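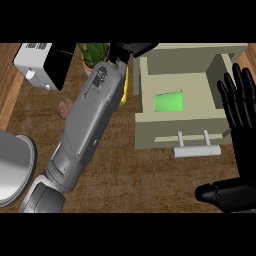

Storcombe plant moves kit packing to two-armed robots, keeps staff on simulation and checks

Virnetti, the housewares supplier that employs 400 people at its Storcombe plant, has started moving part of its kit packing work to two-armed robots. Operators who used to fill the boxes by hand are being retrained to plan and check the robots' work.

The change began in December on one packing line. The company plans to have 3 lines running the same way by the end of summer. Each line puts together sets of small kitchen goods for stores and mail-order customers, and the contents change often, sometimes twice in a shift.

Those changes are the reason the plant went to simulation first. Before a new task goes to the floor, it is set up on a computer with a model of the arms and a tabletop. The practice tasks are household ones. An operator may work with a small cabinet that has a drawer with a bar handle and a green square marked inside the open compartment on top, with other everyday things left on the table near the arms. One arm carries a gripper and the other has a jointed hand with fingers and a thumb. The operator guides both through the job, and the recorded runs are used to teach the controller.

Melnychuk, the contractor that installed the system, supplied the simulation software along with the arms. Virnetti said a task has to be finished cleanly in 2,000 simulated runs before it is tried on a real line. If the failures bunch up at one step, such as reaching for a handle at a bad angle, the operator goes back and records that step again.

Eleven packers have moved to the new job so far. They spend the first half of the shift at the screens in a former break room next to the loading area, and the second half on the floor. The company said none of them had programming experience and none was asked for. The training course lasts six weeks and is paid at the regular rate. Those who pass move up one pay grade.

Workers who have made the switch gave mixed reports at a staff meeting last month. Several said their wrists and shoulders feel better without eight hours of lifting and folding. Others said the screen work is tiring in its own way, and that half a shift of it is long enough. A request for better chairs and a second window shade in the room has been approved.

There were also complaints about pace. On the hand-packing lines, people set their own rhythm and talked while they worked. On the robot line the operator mostly waits, then has to step in quickly when an item slips or a box arrives crushed. The plant has agreed to rotate people between the robot line and the regular lines every two hours, and will look at the schedule again before the next line opens.

The union local at the plant did not oppose the project but asked for written terms. Under the agreement, no permanent employee will be laid off as a result of the robot lines before the current contract runs out. The agreement does not cover seasonal hires. Virnetti usually brings in extra packers ahead of the holidays and said it expects to need fewer of them this year. It did not give a number.

Some work will stay with people for now. Glassware is still wrapped by hand, and so are gift sets with ribbon or loose tissue. The older Modell carton sealers at the end of each line also remain in place, and the same maintenance crew will look after them. That crew has been given separate training on the arms, including how to lock them out before anyone enters the cell.

The second line is being fitted now and will be closed for four days while the floor is marked and the guards go up. Packers on that line will work on the other side of the building during the closure. Sign-up sheets for the next training course are posted outside the shift office, and the course is open to anyone with a year or more at the plant.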